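Clistness Packaging and Sorting Group
Minutes of the regular meeting, April 2021

Present: Tươi Đào (chair), Stojan Radulović, Marlene Hellwig, Nawal Bensaid (minutes)
Apologies: Yusri Jugah

Tươi opened the meeting and thanked everyone for a really lively month. The minutes of the last meeting were approved with one correction: the shelf order went to Ostadby, and we had written Gurero.

1. Boxes and blocks on the table

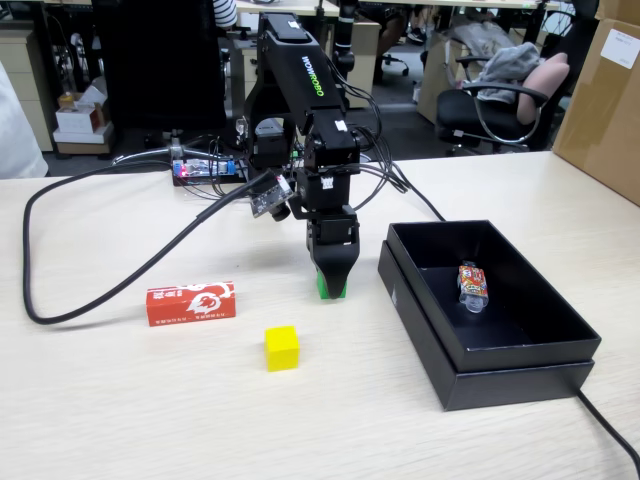
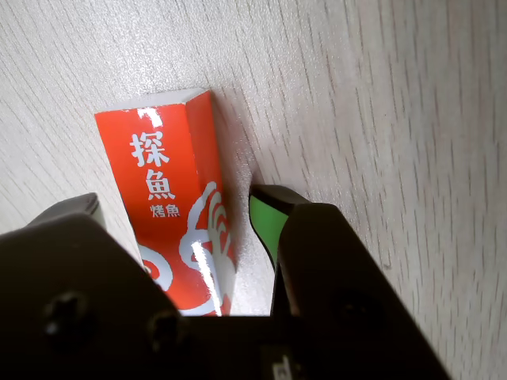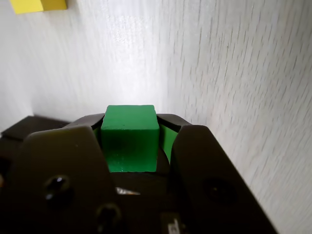
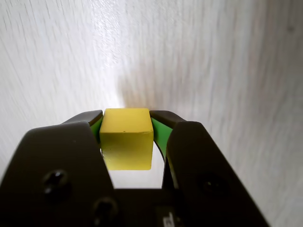
Marlene was delighted with the small set of things we have to work with now and said so several times! She would like the packing exercise to stay simple: one block, one box, one clear place on the tabletop, then the next. Stojan agreed and suggested that each round start from the same layout, marked with short pieces of paper tape. Tươi liked this and asked that the tape come off at the end of the day so the table can be wiped.

There was a good long talk about color. Nawal finds that strong, plain colors are a pleasure to sort and easy to talk about across the room ("the green one" is quicker than any label we could stick on). Marlene would like to add a blue and an orange in the next batch. Stojan asked for a second shade of green too, to make things harder, and this was welcomed with some laughter but also written down.

Agreed: Marlene to ask Filali for a price on 200 painted blocks in mixed colors. Edges should be rounded. Small paint marks are fine and we won't send blocks back for them.

2. Reusing food and gift boxes

Tươi reported that people have been wonderfully generous in bringing in cartons from home. The collection shelf is full, and we have a lovely range of sizes, from tea boxes up to shoe boxes. Printed boxes are very welcome. Stojan likes them much better than plain ones, as a bold print on the side tells you at a glance which way up the box is supposed to go.

Nawal asked what to do with boxes that still have grease or crumbs inside. After a short discussion it was decided that these go straight into the trash, however nice they look. Boxes with separate lids should be stored with the lid underneath, so the pairs stay together. Last October we ended up with a whole bag of lids and not one bottom to go with them, and Marlene is still finding them.

Agreed: limit of 10 boxes per person per month until the second shelf is up. Stojan to put a note by the door.

3. Second shelf

Ostadby has confirmed the order. The shelf is 7 feet wide, which should just fit between the window and the sink. Stojan has measured twice and will measure again before delivery. Tươi offered to help carry it upstairs and would be glad of one more pair of hands (Yusri was put forward in his absence).

The bottom level is for large cardboard boxes, the middle for the printed cartons, and the top for light things only. Marlene asked for a shallow tray for the blocks so they stop rolling around in the drawer. Everybody thought this was a great idea, and Nawal has one at home that she will bring in.

4. Open afternoon

Plans are coming along well. Visitors will get to try the sorting and packing tasks for themselves, first with the blocks, then with small packaged items into an open box. Marlene tried the second task on her nephews and they didn't want to stop.

Nawal has a draft of the flyer and passed it around. Comments: larger type, fewer exclamation marks, and the room number needs to be on the front. Gurero can print 500 copies within the week once the text is final. Tươi thought that was plenty and that leftovers can go up at the library.

Agreed: Nawal to send the corrected flyer to everyone. Stojan to draw up a plan of the tables. Yusri to be asked about music.

5. Budget

We have spent almost 200 dollars so far this year, mostly on paint and tape. The shelf comes out of the separate furniture money. No questions.

6. Any other business

The good scissors are missing again. Please check your bags.

Marlene asked whether the table lamp could be moved closer to the wall outlet. Stojan will look at it.

Next meeting: same room, same time, next month. Yusri to take the minutes.

Minutes taken by N. Bensaid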